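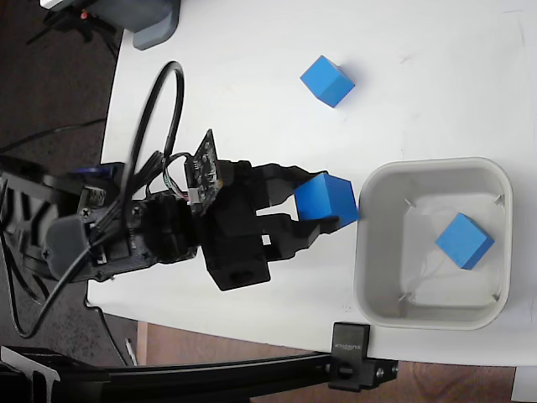
The Pass to Stalden, and What They Charge You for It

The brochure says the drive up to Stalden takes an hour and a half. I have made it three times and never come close. The first time I sat behind a gravel truck for most of the lower valley. The second time the road was shut at the Kruger bridge and stayed shut through lunch. The third time, with a clear sky and dry pavement, I still needed more than two hours, and I wasn't stopping for the views.

I mention this because the resort has spent the fall telling people that the road is fixed. There is a new name for it, the Sarkik Skyway, and a set of brown signs with a little eagle on them. There are 17 marked viewpoints, up from 11. What there isn't, as far as I could find, is any more road. The passing lanes are where they were. The two tight bends above Bevbridge are as tight as ever, and the shoulder below them still ends without warning at a culvert.

Some of the new viewpoints are fine. The one over the reservoir is worth pulling in for if you have the light. Others are old chain-up areas with a sign planted in them, and I wonder what happens on the first heavy snow morning, when the drivers who need to put chains on find the space full of people taking pictures of each other.

Then there is the shuttle. It runs from the Bevbridge park-and-ride, and the resort would very much like you to take it. I would like you to take it too, if it ran when you needed it. The last bus down leaves before the lifts have finished emptying, so anyone who skis to closing is looking at a taxi or a long evening in the bar. Parking at the top is meant to be the expensive choice, but a family of four pays more on the bus.
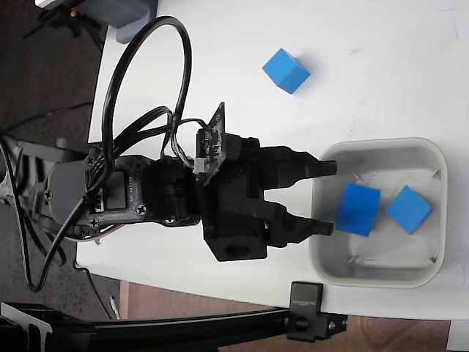
Iveta Oravec thinks I'm being unfair. The shuttle is in its first winter, she told me, and the timetable was drawn up before the lift hours were settled. She expects a later bus by the new year and says the early ones already fill up. Maybe so. I asked whether the later bus was funded, and she said that was being discussed.

The season pass is where my patience gives out. It costs 1,499 dollars and now includes something called Road Assurance, which promises credit if the highway closes. Read the terms. The closure has to last the whole operating day, it has to be in both directions, and you have to have reserved a parking space the night before. My wasted morning at the Kruger bridge wouldn't have earned me a cent.

Uriel Fuentealba, who holds a pass and drives up most weeks, put in a claim in April after a rockfall. He was turned down on the second condition. One lane was open, downhill.

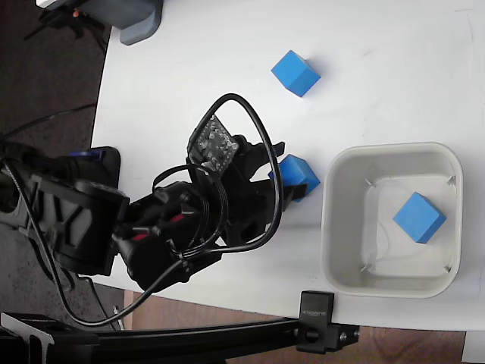
If you're going anyway

Leave before six or after ten. Fill up in Bevbridge, as the pump at Stalden is often out of service and always dearer. Carry chains even if the rental desk tells you the tires will do, and practice fitting them at home. Check the state road report, not the resort's app, which had the bridge open for an hour after I'd been turned around at it.

The overflow lot has 600 spaces and a steep walk to the lifts in ski boots. Try the lower end first, by the rental shop, where people leave early.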